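Sorting the odds and ends

September 7, 2022

I spent most of Sunday on the hall cupboard. It had reached the point where opening the door meant catching something, usually the torch.

We moved into the flat in March and the cupboard was where everything went that had no other place. Batteries, bike lights, a bag of 200 cable clips I bought for one job, string, candles, playing cards with the seven of hearts missing. I tipped the lot out on the floor and made piles. The piles were fine until the last one, which was small things that don't belong with anything. Every house I have lived in has had that pile.

Aoi's answer is a drawer with dividers. She has a Huvivik one and swears by it. I tried dividers in the old place and found I spent more time deciding which slot a thing belonged in than I ever saved looking for it — and half of it was too big for the slots anyway.

So I have gone back to one open container for the lot, with no lid and no sections.
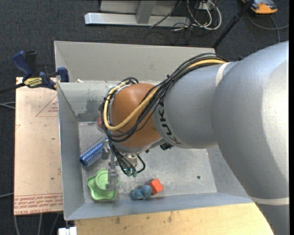 The main rule is not to fill it. A handful of things is plenty, and once there are two layers you are back to digging. I also like a plain grey bin for this, in metal if you can get it, as colours stand out well against it. A shiny blue cylinder or a light green shape with a wavy outline is easy to pick out, even with other things close by. My old basket was brown wicker and swallowed anything dark.

Mine is from Horent and holds far more than I mean to put in it. It sits on the second shelf, at chest height, so I can see straight in. Kenta wants the bike lights kept by the front door instead, and I've let him have that one.

The cable clips are still in their bag. I used 2 of them.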